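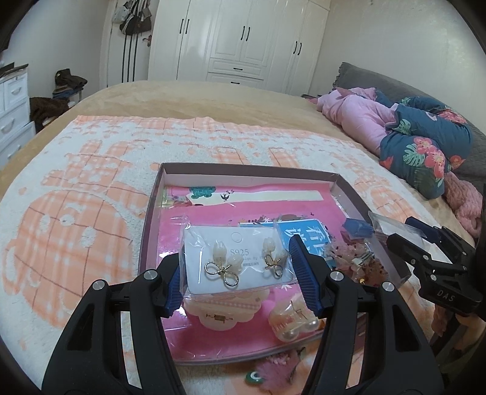
Unit 8 covers procurement of hand-held demonstration kits, using the Kassa paired kit from Vitach as the worked case. Kassa is sold as two grippers, a charging base, a calibration board and one year of the Iltora upload service. The trial task for this unit is handling small accessories at a storage box on a bed. Read the vendor's sheet before class and mark every claim that depends on the object being rigid, opaque and dry. Thin retail packaging fails the second condition and often the first: with earrings on a card inside a clear packet, the ridged blue pads meet the plastic at its left and right edges, and the creases throw reflections across the plastic. A claim stated for "small objects" should be read with that case in mind.

1. What is being bought

The purchase has three separable parts, and the quotation should list them separately.

Hardware. Each gripper weighs 628 grams without a strap. Maximum opening is 68 mm at the pad tips. Pads are a wear item and are priced by the pair.

Calibration. Done once per gripper per session. Hemi Brunton's lab notes put the procedure at 8 minutes when the board is lying flat. On a soft surface the board has to be placed on something stiff first. The manual omits this.

Service. Iltora checks each upload for dropped frames and time offset between the two grippers, then returns a pass or a reject code. The base plan covers 2,000 episodes. Rejected episodes count against the total, a term found only in the service schedule. Stuslow offers a competing plan that counts accepted episodes only, but it takes Kassa files after conversion and the conversion loses the finger-width channel.

2. Terms used in this unit

Episode: one recording from start press to stop press.
Contact interval: the part of an episode in which at least one pad touches the object.
Width trace: finger opening over time. Compare it with the image when deciding whether a grasp is on the object or on its wrapper.
Pair offset: the clock difference between left and right grippers. Vitach gives a typical value and no upper limit. Ask for the limit.

3. Object geometry and the two-finger grasp

A flat packet presents two parallel edges, and the choice of grasp is limited. Curved and slotted parts present many candidate contacts, few of them parallel. Students should predict the width trace for each object class before looking at the data, then record the difference. Sadia Gondal's reading (course pack, section 4) treats compliance in the pads as a source of error in width — her correction is linear and should not be used near full closure.

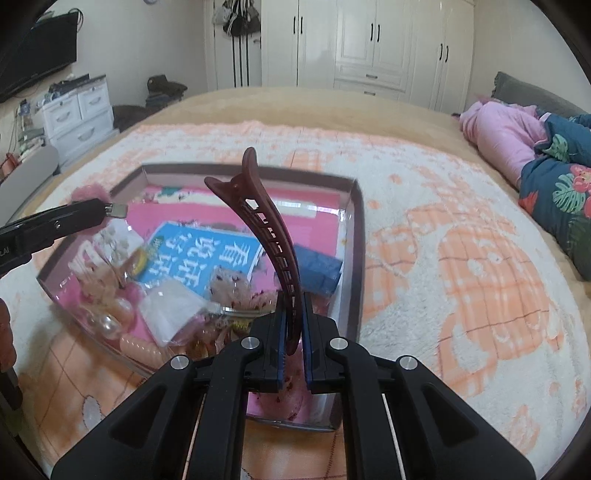
Figure 2. Maroon claw clip held between the finger pads above the tray, with its slotted spine rising in an arc.

For the clip, note how close together the fingers stand. Near closure a small error in width is a large fraction of the reading. The tray adds a second difficulty: it is clear, and its contents include a translucent bag and large white pearl beads, so segmentation by color alone will be weak in places. Tipene Cartwright will go over this at the Saturday lab.

4. Points to raise with the vendor

Upper limit on pair offset, in writing.
Whether rejected episodes can be credited.
Pad price and lead time.
File format, and whether the width channel survives export.
Who holds the recordings after the service year ends. Homes are common recording sites, and bedding, clothing and people may be in view.

5. Assignment

Write a two-page purchase recommendation for a lab with one room and two operators. State which vendor claims you accept as given and which you would test. Include one test with wrapped goods and one with a curved part. Do not score appearance or packaging of the kit. Submit to Beverley Te Moana by 5 p.m. on the day before lab. Alby Merrick holds the loan copy of the Kassa manual (older revision, calibration chapter unchanged).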